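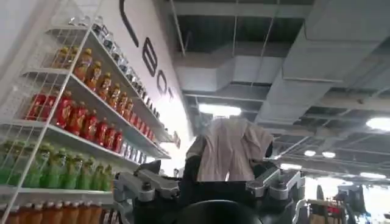

Drinks shelves by the wall, red bottles below the amber ones

Running a small drinks shop next to a self-service laundry – how much stock, and how do you deal with dates?

Posted by galus_corner, 22 August 2024

I took over a small shop in April. It sells bottled drinks and a few snacks, and there are self-service washers and dryers as part of the same business. The laundry side more or less looks after itself. The drinks are what I am struggling with.

The previous owner left me with stock worth 3,830 at cost, which seems a lot for a place this size. I have put it all out by colour, as it looked tidy and customers seem to like it. The trouble is that I now find bottles at the back of the shelf that are close to their best before date while newer ones have been sold from the front. Last month I threw away 143 bottles, mostly iced tea and a fruit drink from Vinico that does not sell well here.

I would like to know how often other people check dates, and whether I should give up on arranging by colour. I also order from two wholesalers, Caruso and Stosatar. Caruso is cheaper but only delivers full cases of each flavour. Stosatar will mix a case but charges for delivery under a certain amount. I work alone most days so anything that takes hours is no good to me. 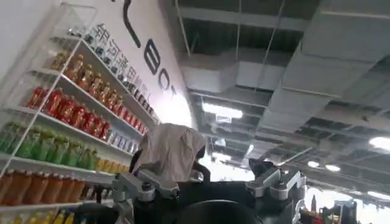
I should add that I have no stock system, only a notebook and the till. The till gives me a total for "drinks" and nothing finer than that.

tillroll_and_tea

Arranging by colour is fine. It is the rotation that is letting you down. New bottles go in at the back and old ones come forward, every time you fill up, with no exceptions on busy days. If your shelves are deep this is a nuisance because you have to pull the row forward first. I take the front bottles out into a crate, push the new ones in, then put the old ones back at the front. It takes longer to explain than to do.

For dates, I check one shelf a day. With 6 shelves that means each one gets looked at roughly once a week, allowing for a day off. Write the earliest date you find on a bit of masking tape and stick it underneath the shelf edge where customers won't notice it. Next time you only need to look at the tape.

Anything with less than a month left comes off the shelf and goes into a basket by the till at a lower price. Do not wait until the last week. People will buy a drink that has three weeks left but they are put off by one that has two days, even when best before is only about quality. Use by dates are different and you can't sell past those at all, so keep milk drinks and fresh juice separate in your notebook. 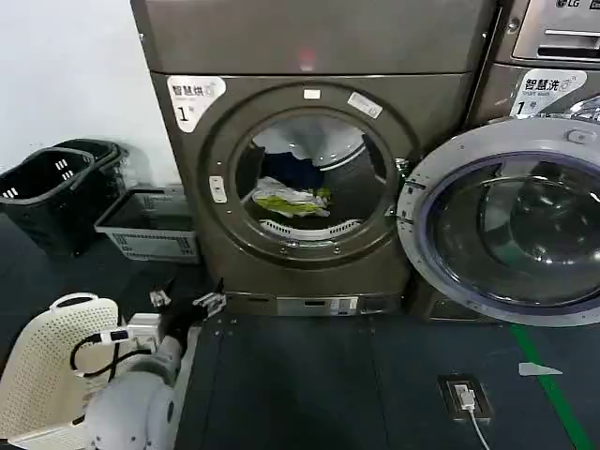 Your other problem is that you have too many flavours. Go through the notebook and find out which ones you have not reordered since you took over. Those are the ones to run down. I had 19 kinds of fizzy drink at one point and cut it to eight. Takings stayed the same and I got half a shelf back, which I used for crisps.

Also, does your till have department keys? Most of the older ones do. You can set one for water, one for tea, one for fizzy and so on. The manual should tell you how. Then your totals will mean something.

washday_margins

We have machines and drinks as well. Water and cold tea sell most, and it goes up a lot in warm weather. People are waiting for a cycle to finish and they want one drink. Big bottles hardly move.

I would stop ordering from two places. The delivery charge is annoying, but compare it with what you are throwing out.

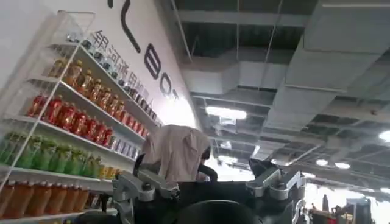

Amber and red rows from the side, with paler bottles above

galus_corner

Thank you both. I had not thought of tape under the shelf, and I will start on that tonight. The till does have department keys, though two of them stick.

I worked out the delivery charge against the waste and Stosatar comes out cheaper for the slow flavours, so I will order those as mixed cases and keep Caruso for water. The Vinico drink is going in the basket. I am leaving the colours as they are for the time being.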